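Home | Archive | Threads | Search
Search this list Go

Re: Wiping down white plastic
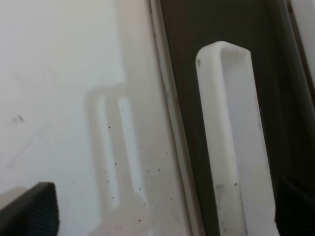
Re: specks by the handle

Samuele Fabbri wrote:
> Mine has the same little dark specks near the
> white handle. Do you scrub or just wipe?

Hello Samuele, and hello to everyone on the Solemmont list,

I'm so glad you asked! I just wipe - a soft cloth, warm water and a drop of dish soap - and then I go along the rim with a cotton swab, because a few specks always settle there too. The gray smudge over on the left will get a little baking soda paste on Sat 30 March, when I finally have a free morning (my sister swears by it). I'm leaving the faint scuffs alone, they don't bother me one bit.

Do write back and tell us how yours comes out.

Warmly,
Isska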